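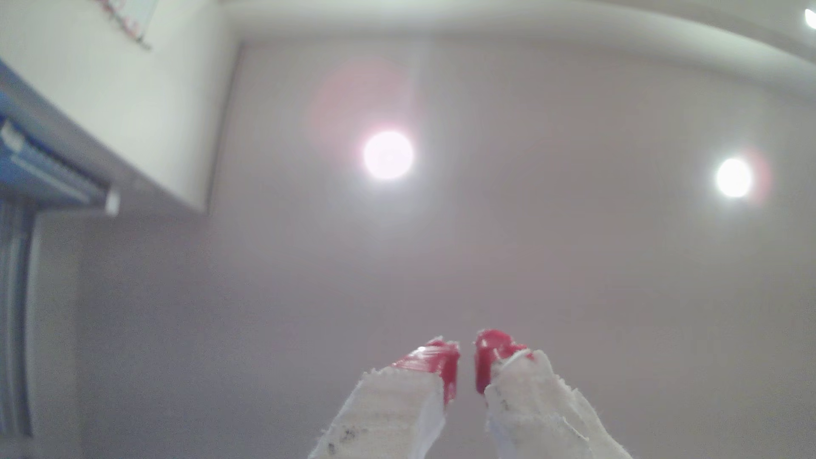

One of the readers of our first draft objected that a border is only a border, and that a vase painter who had spent a long day on his figures would hardly have cared whether the last chequered square under a horse's hoof came out light or dark. We have kept this objection in mind all through the present section, and we are grateful for it, as it made us look harder at a part of the pot that is easily passed over.

4.2 Chequer squares in the ground-line borders

The material comes from the Konia and Hoda collections, with a smaller group of sherds from the old Rondska store, most of which still carried their paper labels when we first opened the drawers. Once joining pieces had been counted as one, the 3,397 entries in the three registers came down to 3,311, and of these 1,181 keep enough of the ground line for a border pattern to be made out. The usual arrangement is a run of stopped meander broken at intervals by a single chequer square, though on the larger kraters the squares sometimes come in pairs, and on two cups from Hoda they crowd together at one handle as if the painter had run out of room.

It would be pleasant to say that each workshop had its own way of doing this. The truth is rather muddier.

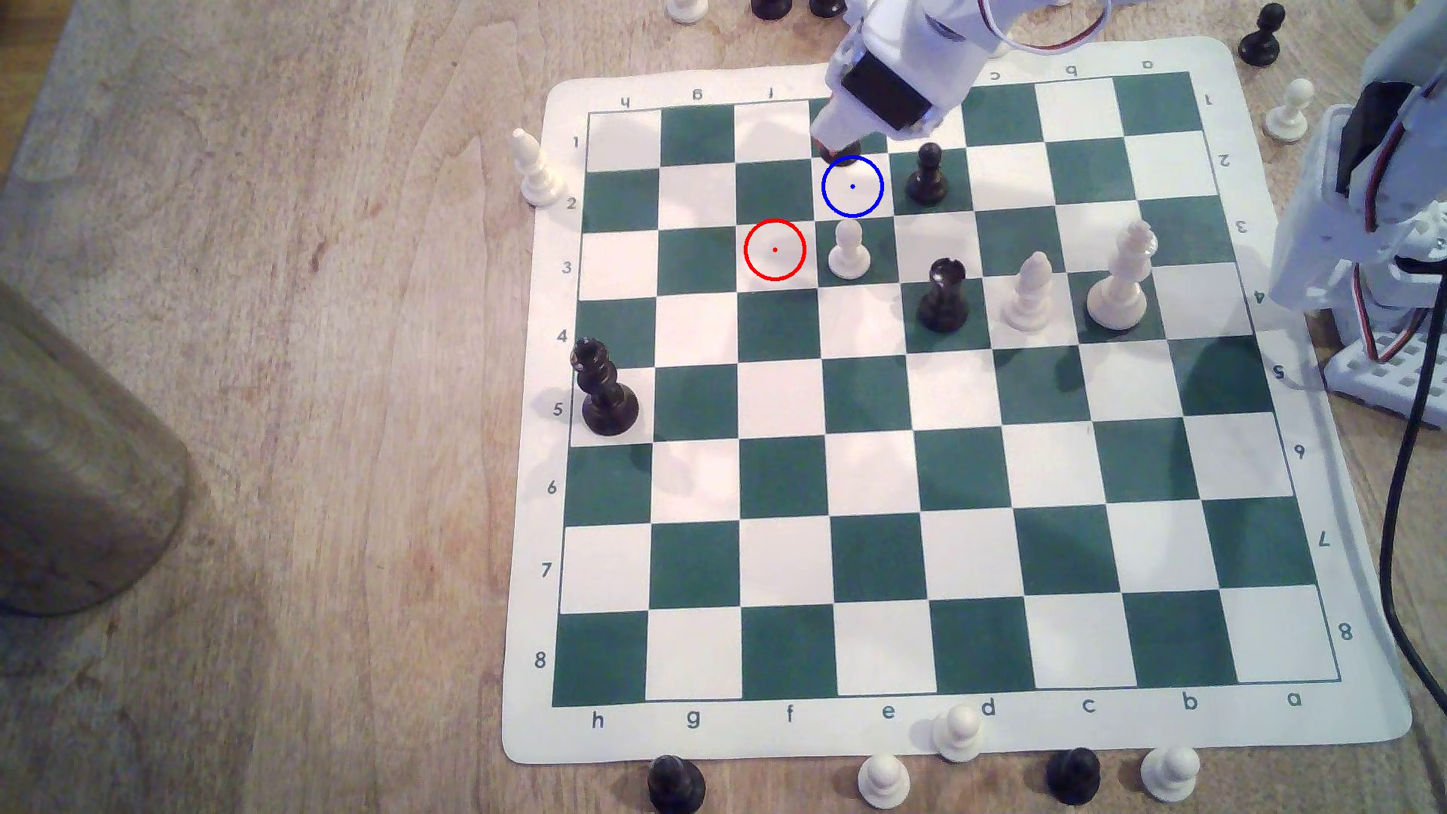

What we did find is that the first cell to be filled tends to stay the same across pots that are already grouped together on other grounds, such as the drawing of ankles and the folds at the neck of the himation. In the Picard group the painter begins at the upper left with a dark cell and goes on from there, even where the square has been squeezed into a lozenge by the turn of the wall. The Rondska pieces are less obliging, partly from wear and partly from a heavy-handed cleaning long before our time, and we have left more than 100 of them in the tables as uncertain.

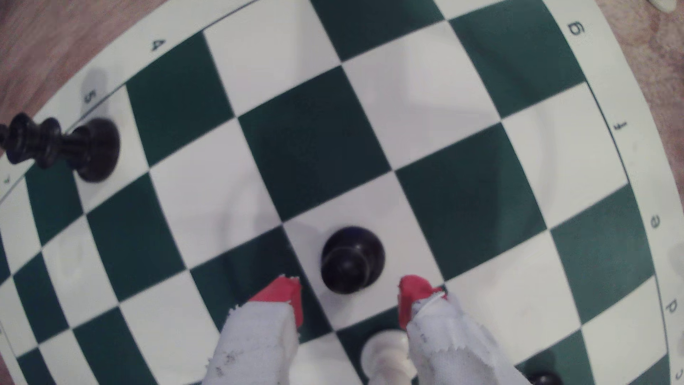 Describing a chequer square in words is a tiresome business, and the older registers show it, with phrases like "third dark one in from the left, second row" that mean different things depending on which way up the sherd was lying. We needed a way of naming a single cell that would survive the drawing being turned round on the desk. The answer was a familiar one, and Figure 3 gives the idea well enough: with numerals along one border of the board and letters along another, any green or off-white square can be named by its pair, however crooked the view and however much the rows appear to bend. Our recording sheets do the same, with letters running along the ground line and numerals rising towards the figures, and on curved fragments the lines are simply allowed to follow the wall of the pot. Empty cells are entered too, which earlier lists did not always do.

The sheets were checked against the sherds a second time in December, and the few corrections that resulted are marked with a dagger in the tables. Most concern Konia cups on which a flake of black gloss had been read as a painted cell.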